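Teaching with the hands: a talk about demonstrations, mistakes and small boxes

The workshop of Plamer is on the second floor of an old printing house in Sustidholm. The company makes software for robots with two arms, and most of its people are programmers. But the person I came to meet does not write code. She has the title of demonstration lead, and her work is to show tasks, again and again, so that a robot can later learn them. She asked me to leave out her name, because in her opinion the work belongs to the whole group of demonstrators. We spoke in February, in the kitchen first and then at the work table.

I started with the question that I think everybody asks her. Why not simply program the robot?

"For some things you should program it," she said. "If the part is always in the same place, please write a program and go home early. But a lid that bends a little, a latch that hangs in a different way each time, a bag, a cloth? To describe this in words is very hard. To do it with the hand is easy. So we do it with the hand and we record."

Before Plamer she worked for nine years as a dental technician. She believes this helped her more than any course. She is used to working slowly with small objects, and she is used to holding a tool and feeling the object through it.

Two ways to show

The group uses two methods. In the first one, the demonstrator sits in front of the robot and moves it by remote control, with a pair of leader arms that the robot follows. In the second one there is no robot at all. The demonstrator holds a gripper in each hand and does the task directly on the table, while the movement is recorded.

I asked which one she prefers.

"My back prefers the handheld," she said and laughed. "With remote control you are always waiting a little. You move, the robot moves after you, and you don't feel the contact. New people push too hard because they feel nothing. With the handheld grippers you feel when you touch the wall of the box. It comes into your fingers. So you become gentle without thinking about it."

Still, she does not want to give up the remote control. With the handheld method, she explained, a person can do things which the robot arm cannot reach afterwards. A wrist turns very far, and the demonstrator steps to the side without noticing it. When the robot is driven directly, this kind of mistake is not possible, for the simple reason that the arm stops.

"We had one task with a drawer, and we recorded 522 demonstrations by hand. Beautiful ones! Then the engineer told me that the elbow of the robot would have to go through the table in many of them. I was angry for one day. After that we made a rule that every new task is first tried with remote control, 40 times, and only then we take the handhelds."

The box with the compartments

At present the group works on organizer boxes, the kind that people use for screws or beads. The task has several parts: opening the lid, reaching into a certain compartment, and closing the latches. She calls it the most honest object in the workshop, because it punishes every bad habit.

"The plastic is gray and you can see through it. For the eyes of a person it's already a bit difficult to know where one wall ends. For a camera it's worse. You see the wall, and behind it you see another wall, and there are reflections. So the demonstrator must be very clear in the movement. Come from above, go down straight, stop. Don't search around with the tips."

She also has strong opinions about the second hand. Beginners forget it, she told me. They work with the right and leave the left hanging in the air, and the recording is then full of small movements without meaning. Her advice is to decide before the start what the free hand will do, even when the answer is that it stays open and still next to the box.
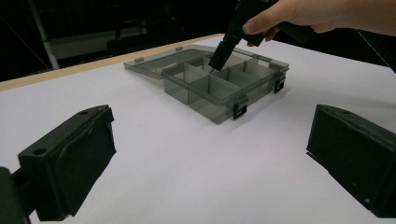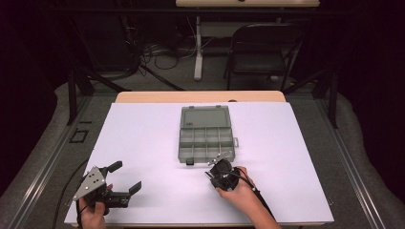

What makes a good demonstration

I expected her to speak about precision, but she spoke mostly about rhythm. A demonstration should have the same speed from the beginning to the end. When a person hurries through the easy part and becomes slow at the latch, the robot learns this too, and it arrives at the difficult place with too much speed.

"I tell them to imagine that they are showing it to a child who sits on the other side of the table. Not a stupid child. A child who looks at everything and copies everything. If you scratch your nose, the child will scratch the nose."

And when somebody makes a mistake in the middle?

"It depends on the mistake. If the tip slips from the edge and you correct it calmly, I keep it. This is very useful, the robot will slip also and it needs to know the way back. If you drop the box and say a bad word, we delete."

In the past the group deleted much more. The collection for the boxes has 3,066 demonstrations now, and she thinks that the older 2,000 are too clean. They show a world in which nothing slips. The newer ones include corrections, boxes that stand a little crooked, and lids that were not opened completely. She would like to record the older part again, but there is no time for it before the summer.

Tired hands

The demonstrators work in short turns and change places often. In the first year they did not, and she could see it in the recordings. In the late afternoon the paths became lower and lower, until the grippers almost dragged over the table.

"The arm is tired and you don't notice it yourself. You think you are doing the same as in the morning. Then I put the two curves one over the other and you can see it, the afternoon person is another person."

The grippers themselves came in two versions from Strebel, the small machine shop downstairs. The first version was too heavy in front. The demonstrators complained about the thumb, and she carried the complaint down the stairs with a kitchen scale in her hand. The second version has its weight nearer to the palm. She still finds the spring too strong for people with small hands, and a third version has been promised.

The cables are another subject. Everybody wants to lose them. She is less sure, because a wireless gripper has a battery, and a battery makes it heavy again. For the moment she teaches new people to check how the cable lies before they start, so that it does not pull at the wrist in the middle of a movement.

A different kind of knowledge

Twice a year she gives a short course at the technical school in Sternska. The students there arrive with a lot of theory, and many of them have never tried to do a simple task through a gripper. She lets them pick up a coin first. Most need a long time for it, and some become quite silent.

I asked if she is afraid that one day the robots will not need her demonstrations anymore. She thought about it while she closed one of the boxes with her fingers, first one latch and then the other.

"For this box, yes, I hope so, I have seen enough of it. But there will be a next object. They already told me what it is. Zippers." She made a face. "I asked for two more weeks with the boxes."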